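Research Notes | Digital Health and Wellbeing

Home Issues Authors Submit Contact

4.2 Keeping users past the first week

The walking and breathing app tested in Plaltham was offered free to office staff at Foditz and Usteck. Of the 939 people who were invited, 82 finished the intake survey and kept the app on their phones through May. Most who dropped out did so in the first six days. Seol and Pelkonen saw the same early loss in their diary study, and we planned our reminders with that in mind.
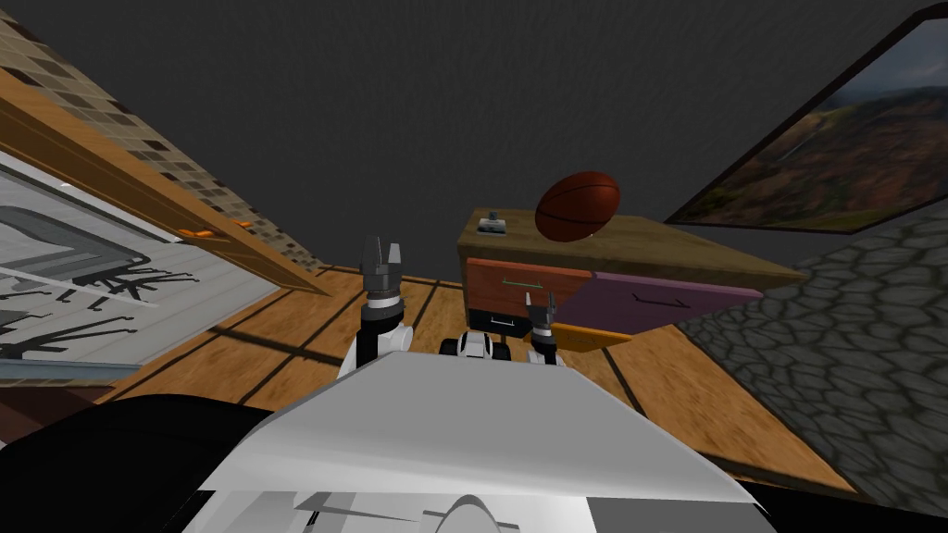
Figure 3. Simulated room, robot's view toward a low wooden cabinet.

Reminders went out twice a day, once before the morning commute and once after lunch. Users could move either one but could not turn both off. Several people wrote in to complain about this, and in the second half of the trial we let them pause reminders for a full day. Use of the breathing exercise did not fall after the change.

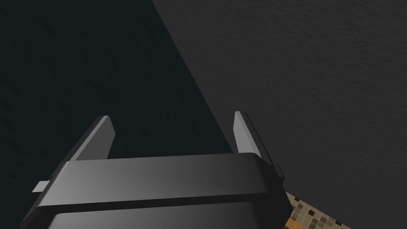

The lunch reminder was the weaker of the two. People told Ban in follow-up calls that they were already eating at their desks when it arrived, and a prompt to walk outside felt like one more task. The morning prompt asked only for slow breathing on the bus or train — no screen needed after the first tap. 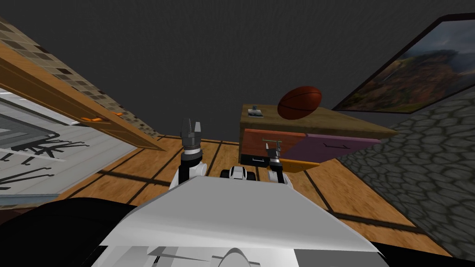 Figure 4. Simulated room, tilted view. A football rests on the cabinet.

Stress was scored on the short Palacios form at intake and at the end. We report the change for each person and do not compare the two firms, as the Usteck group was small and worked shorter shifts. Jang scored all forms without seeing which reminder schedule a person had used. Free-text answers were read separately by Shim and are covered in Section 5.

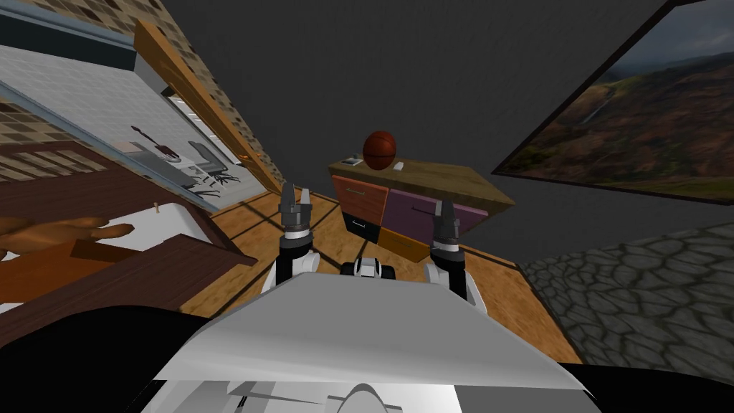 Figure 5. Simulated room, both grippers near the cabinet.

Two limits should be kept in mind. Everyone in the trial chose to join, and we have no stress scores for the people who ignored the invitation.

Last updated: 2012-06-29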